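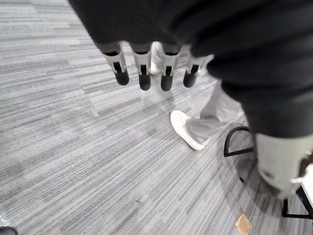

How to set up a veg stand and basket table in a plain carpeted room

I've set up a fair few little produce corners now, mostly for practice days at Girside, where people learn to stack, pick and pack before they're let loose in a real shop. It isn't hard, but it does go better if you do it in the right order (I learnt that by doing it in the wrong one, twice!).

Start with the stand. Put it in first, while the floor's still clear, and push one end right up to a side wall so it can't creep about when people lean on it. Ours is a black metal frame with crate-style bins along the top and slatted wood at the front, and it's heavy enough that you'll want a second pair of hands. Lift it, don't drag it. Carpet ruckles and you'll never get the legs to sit level.

Next comes the table. I like a round one because there are no corners to catch your hip on, and I keep it back near the wall, a step or so from the stand. You want to be able to turn from one to the other without a hike in between. Leave 30 inches of clear floor in front – more if you've got it.

Now the fun bit, the filling. Fill the bins from the back, so you're not reaching over your own good work. I go by colour: pale things at the front left, long green veg beside them, leafy dark stuff behind, then the reds and oranges together over to the right, where they really sing out. Keep each kind in its own patch with a clean line between, and point the long ones all the same way. It takes me 54 minutes on a slow day, with tea.

The basket goes on the table last. Set it to one side and leave the other half of the top bare, so there's somewhere to put things down while you sort them. Then have a proper look at the floor. Bits do end up down there, and small flat things are easy to miss on a striped carpet.
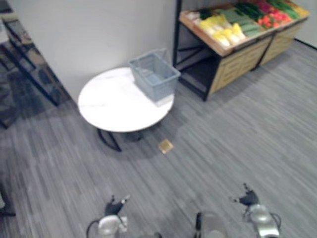
Judit Sipos: I'd put the tomatoes nearest the table myself. They're what everyone reaches for first, and ours at Lusterley kept getting squashed under somebody's elbow at the far end.

Fair point, Judit, and I might try it next time. If you do swap them over, move the leafy stuff along too, or you'll end up with green next to green next to green and it all turns into one big blur.

To pack away, empty the bins from the front and wipe each one before you stack anything back in it.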